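I've had the Prino folding footstool from Fulska since August and I'm still a little in love with it! I paid $32 at their Trurnutstead shop (online it was 33, plus shipping, no thanks) and carried it home on the bus. It opens in a second, it's the right height for my sofa, and the cushion hasn't gone flat yet, even with my feet parked on it every single evening.

My one gripe is the feet. They squeak on a hard floor, and the felt pads that come with it fell off by Thursday of the first week.

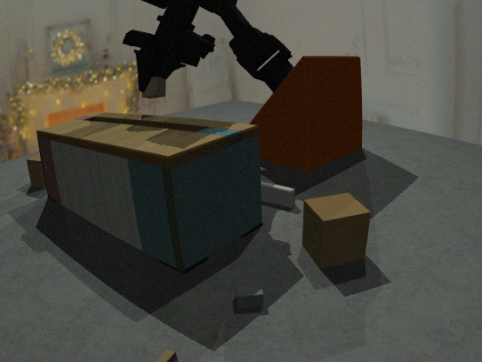

I bought thicker pads for 2 bucks and the squeak is gone. Would I get another one? Yes, probably in the green, if they ever restock it.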